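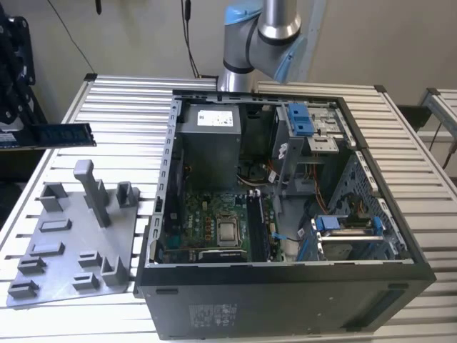 Can a robot strip down old office PCs yet, or is it still a screwdriver and a free afternoon?

Posted by mevo_bench, 26th August

I help run a small refurbishing workshop in Flanenley. We take in old desktop towers from offices and schools, pull out anything worth keeping, and either rebuild them or send the rest for scrap. Last year we did 1,000 of them, all by hand, and I still love it, but my thumbs don't.

I keep seeing clips of robot arms doing memory and drives, and I find them completely mesmerising! What I can't work out is how close this is to something a workshop like ours could use. Our machines are a mixture. Plenty of Dells, plenty of other things, some with tool-free drive brackets and some with screws that were last turned by a gorilla. The jobs I'd most like to hand over are:

Taking memory out and sorting it
Getting drives out of their bays
Unplugging the data cables and power leads
Putting tested memory back in

Has anyone tried it for real? I'm not after a sales pitch, just what works and what doesn't. We could find 3,000 pounds at a push, which I suspect is hopeless, but tell me anyway.

Kongkaew
Great question, and I'm more hopeful than most people on here. I spent three months this spring helping with a trial at a repair centre (we started in March) and memory was the job that went best. Think about what it asks for. The module is flat and stiff, it has a known size, and it comes straight up once the clips at the ends of the slot are open. An arm is good at straight up.

What helped us more than any clever software was a decent set of holders next to the case. Printed plastic, nothing fancy, with posts and brackets so that every part gets put down at the same angle and can be picked up again without hunting for it. We redid ours 17 times and I'd happily do it again, because each version made the arm look cleverer than it was!

Lay the tower on its side with the panel off and don't let it slide. Ours crept a little each time the arm pushed down, and after a few machines the gripper was coming down beside the slot.

Going back in is harder than coming out. You need to line up the notch and then press quite firmly, evenly, without bending the board. Ours did it nicely on the one model it had practised on. Give it a different board and somebody had to step in.

Cables are the bit I'd leave alone for now. A flat data cable never lies in the same place twice, and the power leads tend to run right across whatever you want to reach. People just push them aside without thinking. Watching an arm try to do that gives you real respect for your own fingers.

As for the money, no, not for an arm and gripper that I'd trust near a processor. But you could build the holders for next to nothing and use them by hand. It sped us up before we'd even switched the robot on.

prosavine_fan
Not yet. Buy an electric screwdriver.

old_tower_hoarder
I agree with the first reply about the holders, and I'd add that sorting is the place to start. If you put your machines into batches of the same model before anybody touches them, most of the mess goes away, for people as well as robots. Tool-free drive brackets are a joy by hand and I'd guess they'd be fine for a machine too, though every maker hides the catch somewhere different. Some you squeeze, some you lift, and I've got one at home where I still have to look it up.

Also watch the static. Our group had a plastic tray that crackled when you slid it across the bench, and we lost some perfectly good memory before we twigged. Ask whoever supplies the gripper what the fingers are made of and whether they're earthed.

Would love to see this working properly. If you do try it, please come back and post how you got on, even if it's a disaster!

mevo_bench
Brilliant, thank you. Going to start with the holders and a batch of one model. I've already got an electric screwdriver.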